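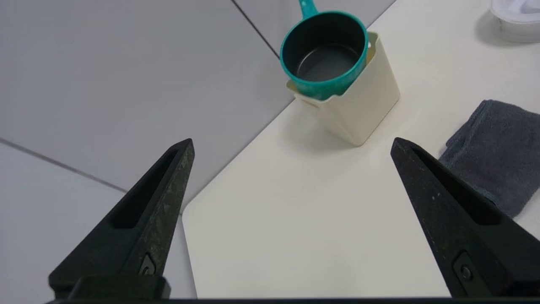

«Doblar un paño sigue siendo más difícil que soldar una puerta»

Usa Kamolrat lleva cuatro años en Verkberg intentando que un brazo robótico recoja una cocina. Antes trabajó en Nilsuwan, una empresa de envasado, donde las máquinas hacían siempre el mismo movimiento sobre la misma bandeja. Nos recibe un viernes a media mañana, entre dos tandas de pruebas, y pide empezar pronto porque a las doce tiene la sala reservada otra persona.

La primera pregunta es la que le hacen en todas partes: si las máquinas pueden ya encargarse de las tareas de casa. «Algunas, en una mesa concreta y con objetos que han visto muchas veces», responde. «Si me pregunta por una casa cualquiera, con sus cajones y sus prisas, la respuesta es no. Y no creo que sea sí el año que viene».

El proyecto que dirige se llama Drotudel y se ocupa de cosas pequeñas: sacar una taza medidora de su soporte, devolverla, apartar un paño, abrir un recipiente. Kamolrat prefiere hablar de la taza. «Tiene un mango largo y un borde grueso. Una persona la agarra por donde le conviene y ni lo piensa. La pinza tiene que decidir si va al mango o al borde, y con qué inclinación entra. Si entra mal, arrastra el soporte con ella».

En octubre el equipo completó una serie de 2000 intentos con ese tipo de utensilios. De ellos, 1116 terminaron bien sin que nadie interviniera. En otros 516 el robot falló el primer agarre y lo repitió hasta conseguirlo. El resto hubo que pararlo o darlo por perdido. «A mí me interesan más los 516», dice. «Hace tres años la máquina cerraba los dedos en el aire y seguía adelante como si llevara algo. Ahora se da cuenta bastantes veces».

¿Bastaría eso para un cliente? Kamolrat cree que depende del sitio. En un taller o en la trastienda de un comercio se puede fijar dónde va cada cosa, y el personal acaba respetándolo. Brandeo, una cadena de menaje con la que Verkberg mantiene un acuerdo, ha probado el sistema para reponer piezas sueltas en sus expositores. «Allí funcionó de forma aceptable mientras las cajas llegaban abiertas y orientadas igual. El día que cambiaron de proveedor tuvimos que volver a recoger datos durante una semana».

Los tejidos son otro capítulo. Un paño no tiene una forma a la que agarrarse, explica, y dos pliegues parecidos pueden comportarse de manera muy distinta al tirar de ellos. «La felpa, además, se engancha en las puntas. Levantarlo y dejarlo en otro lado, bien. Doblarlo en cuatro y que quede como lo dejaría mi madre, todavía no».

Sobre el coste es cauta. No da el precio del brazo y recuerda que los dedos se gastan: se rayan, pierden agarre y hay que cambiarlos. Tampoco le gusta que se compare la velocidad con la de una persona. En una de las tareas, el robot necesita 50 segundos para algo que ella hace sin mirar. «Si está solo por la noche, esos segundos importan poco. Si hay alguien esperando al lado, importan mucho».

Le preguntamos qué tarea dejaría hoy en manos de una máquina en su propia casa. Tarda en contestar. «El suelo, que ya lo hace. Vaciar el escurridor, quizá, si yo compro siempre los mismos vasos. Los cuchillos los guardo yo».

El siguiente paso de Drotudel es mezclar objetos que el sistema no haya visto antes, de materiales blandos y translúcidos, que son los que más errores provocan en las cámaras. Las pruebas empezarán cuando lleguen los nuevos soportes. Kamolrat no quiere adelantar un resultado y mira el reloj: faltan diez minutos para las doce y todavía tiene que dejar libre la mesa.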